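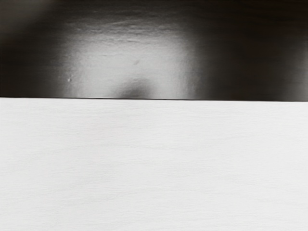 Raren Castle

Raren Castle is a ruined hill fortress standing over the river port of Drukport, on a long shoulder of limestone that the townspeople have always simply called the Rock. It was first mentioned in writing in 1258, in a quarrel over who should pay for the ferry, and it has been a toll station, a noble household, a garrison, a prison, a sheep pen and, for the better part of the last century, one of the best-loved day trips in the valley. Visitors who come up from the quay by the old mule path are usually out of breath by the second gate, and there is a stone bench there for exactly that purpose, worn into two comfortable hollows by a great many generations of tired walkers.

Name

The name Raren is older than the walls. The historian Katherine Cuadros has argued that it comes from a local word for a landing place, and that it belonged to the riverbank long before anyone thought of building on top of the hill. An older story, still told with great affection in the town, says that Raren was a ferryman's daughter who lit a fire on the Rock each night to guide her father home. There is no record of her, though a street, a bakery and a rowing club all carry her name.

History

The first castle was a modest affair, a square tower with a yard beside it, and its main business was to keep an eye on the river. Boats going downstream paid in salt or coin, and boats coming up paid a little less, which caused a good deal of bad feeling among the merchants of Zastar, the rival town on the far bank. The Zastar men built a toll chain of their own, and for two generations a boat could be stopped twice in the same morning.

The upper ward was added when the tolls were at their richest. It had a hall with a wide fireplace, a chapel, a bakehouse and a cistern cut straight down into the limestone. The cistern is 16 meters deep and it is still the thing that children remember best, as the guides let them drop a pebble through the grating and wait for the sound to come back up.

Once cannon came into common use, the high, thin walls were no longer much good, and the river side was rebuilt with a low, thick battery that curves along the edge of the cliff. The garrison in those years was set at 100 men. Their account books survive almost complete and make lively reading, full of complaints over sour beer, leaking boots and a cook who would not be hurried. The garrison was withdrawn after the river trade moved to the new canal, and the roofs were stripped for their lead soon afterward.

Layout

The castle follows the shape of the hill, and so it is much longer than it is wide. The lower ward, nearest the town, holds the stables and the outer gatehouse. A covered passage with a sharp bend in it leads up to the second gate and then to the upper ward, where the hall stands to roof height on three sides. The chapel keeps a small piece of painted plaster behind glass, showing the hem of a blue robe and part of a fish.

Behind the chapel is the tower. It can be climbed by an inside stair, narrow and rather dark, and on a clear day the view from the top takes in both towns, the old canal and the first of the mountains. The stair is one-way at busy times, with a bell at the bottom to be rung before starting up.

Excavation and repair

The first careful digging was done in the bakehouse by Lingyun Meng, who found three ovens built one on top of another, along with a quantity of burned rye. A later season under Ayman Abou Jaoude turned to the battery and brought up clay pipes, buttons, a set of bone dice and the iron hinge of the powder store door, now on display in the gatehouse. His drawings of the passage were used when its vault was rebuilt, with stone from the same quarry that had supplied the first masons.

Visiting

The castle is open daily from spring until the first hard frosts, and on weekends through the rest of the winter, apart from January, when the path is closed for clearing. The last entry is at four in the afternoon. The mule path takes a steady walker half an hour, and a small bus runs from the quay for anyone who would like to save their legs for the tower.

Food and drink are served in the former stables, at the Villca tearoom, which has been run for many years by Rocío Villca and her brother Jairo Villca. Their walnut bread is baked to a recipe taken from the garrison books, with rather more butter than the soldiers were allowed.

See also

Drukport
Zastar toll chain
River fortifications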